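Living With the Arms: Bench Tips From the Dulldale Packing Room

Two arms went in on the long bench in April, and the people who used to have that bench now have opinions. I collected the useful ones. The rest are in the break room if you want them, most days before ten.

Some background for the other sites. We pack gift baskets for Nustgate, and we have done it by hand for as long as there has been a Dulldale. The Plalon arms hold a basket and put things in it. We do everything else, a list that has grown.

Give up your corner of the bench gracefully

You will lose the spot where you kept your mug. Move the mug, the tape gun, the reading glasses and the radio to a shelf behind you before start-up, and put a strip of tape on the floor so you know how far back to stand. I sulked for two weeks and then bought a shelf.

Wipe down more than you think you need to

Under the old system a crumb on the bench was a crumb. Now it's a support ticket. A damp cloth at the start of the shift and another after lunch will do. Skip the blue spray, it leaves a film, and by three o'clock you can write your name in it. Little specks will come back no matter what you do. Let them.

Learn to sort wicker with your thumbs

A person will pick up a wonky basket, grumble and pack it anyway. An arm has no grumble. So the sorting has moved upstream to us, and it's the one part of the job that got more interesting. Run both thumbs along the rim from the middle out. If the braid is springy at a corner, that basket goes to the hand-pack pile. Loose ends get trimmed flush with side cutters, never pulled. Pull one and you'll be there all morning.

Keep wicker away from the heater, too. Ours dried out over the winter and creaked like a staircase.

Practice on blocks before you touch the real goods

The first time we taught a new packing move, we used the fancy jam. Learn from us. A plain block costs next to nothing, has no lid and doesn't get into the floor drain. Put out one basket and one block, leave room between them, and stay on that until you're bored. Then stay on it a bit longer.
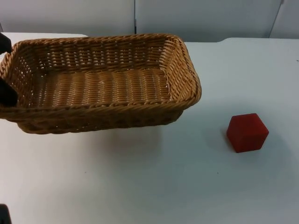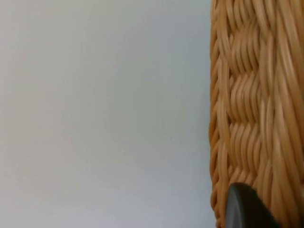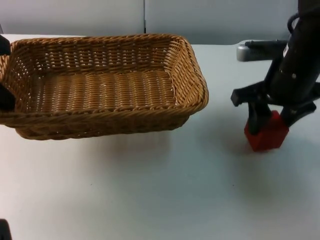
Watch the rim before you watch the block

Everybody stares at the block, because it's red and it's the exciting part. Look at the end of the basket that's being held. If the weave is creaking or the braid is starting to flatten, stop and lower the grip setting before you do anything else. Kenta Kubo on the early shift keeps a scrap of old rim in his apron pocket and squashes it between finger and thumb to show new people how little it takes.

Agree on who presses stop

The answer is whoever is closest, and no one gets teased for it. We had a week of people looking at each other politely while a basket went sideways. Say it out loud at the start of each shift, even if you feel silly.

Swap jobs every 2 hours

Watching is tiring in a way that packing never was. Your hands are fresh and your brain is soup. With 4 of us on a shift, two mind the bench, one sorts wicker and one ties ribbon. The arms do not tie ribbon. We're told this is coming. We were told the same about the new parking lot.

Keep a paper log

The screen keeps its own log, which says things like "cycle interrupted." Ours says "handle fell off." Date, time, what you saw, what you did. Hang it on a string with a pencil, and put the pencil on a string too. When the Maihi people came over to look at our setup, the paper log was the thing they photographed.

On count day

Best shift so far is 66 baskets off the arm bench, and we still had to redo the bows on a few. Write your number on the whiteboard in small writing. Big numbers get noticed upstairs and come back as targets.

Contact: Dulldale packing room, ask for the early shift | © Dulldale Bench Tips | Back to top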